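Tips and Tricks > Paper, Print and Desk

Folding and stapling zines at the kitchen table

Most small-run comics and zines are still put together at home, and most of the wasted copies come from the folding and stapling. I've been doing my own for 16 years. These are the habits that save me paper.

Wipe the table and let it dry before any paper comes out. Toast crumbs leave dents in a cover and a smear of butter will go through four pages.

Check which way the grain runs. Bend a sheet gently one way, then the other, without creasing it. It bends more easily along the grain, and that's the direction you want your spine. Folding across the grain on heavier card gives a cracked edge, and dark ink shows it up badly.

Score covers first. A bone folder is best, but an empty ballpoint against a steel ruler does nearly as well. I fold the inside pages together in sets of 4 sheets and the cover separately, then nest them.

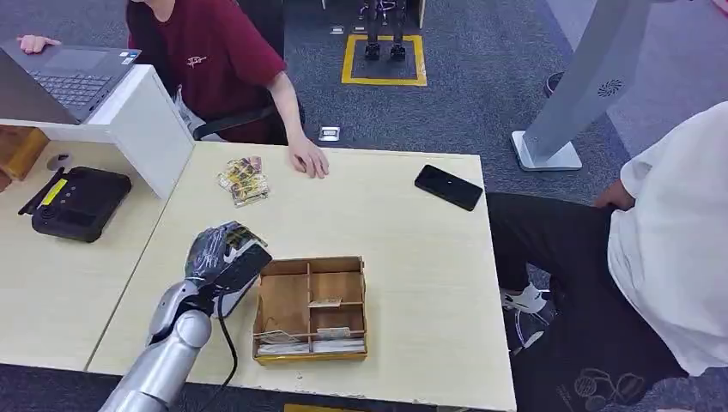

For stapling you need a long-arm stapler. Mine is a Gruner, bought second-hand, and it takes 20 sheets of ordinary copier paper before it complains. If you only have a short one, open it out flat, put the zine face down on thick corrugated card, staple into the card, then ease it off and bend the legs over with the back of a spoon. Two staples are enough for A5. Mark their places on a strip of scrap card and use the same strip for the whole run.

Press the finished copies under something heavy overnight. Pramila Dubey uses a bread board with tins of tomatoes on top. I use old phone books.

Trim after pressing. The inside pages creep outwards when they're nested, so leave a few millimetres of margin in your artwork. Change the knife blade at the start of each batch and make several light cuts - one heavy cut drags the paper. 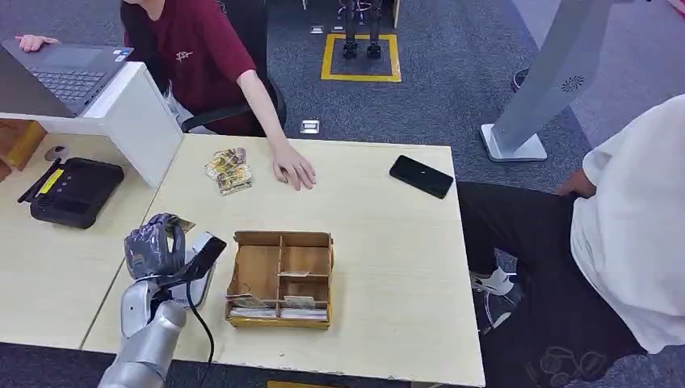

Store spare copies flat, spines alternating left and right, in piles no higher than your hand is long. Spines all on one side make the pile lean and the covers curl. Keep them off outside walls and well away from the kettle. My one real loss was a box left in the cupboard under the boiler from April until the end of summer, and every cover in it had gone wavy.

If toner flakes along the fold, the printer is probably set for thin paper. Change the setting to card or heavy paper and run a test sheet before printing the rest.

Old staples that have gone rusty can be lifted with a butter knife, slid in flat from the centre pages. Brush the rust off dry - water spreads it.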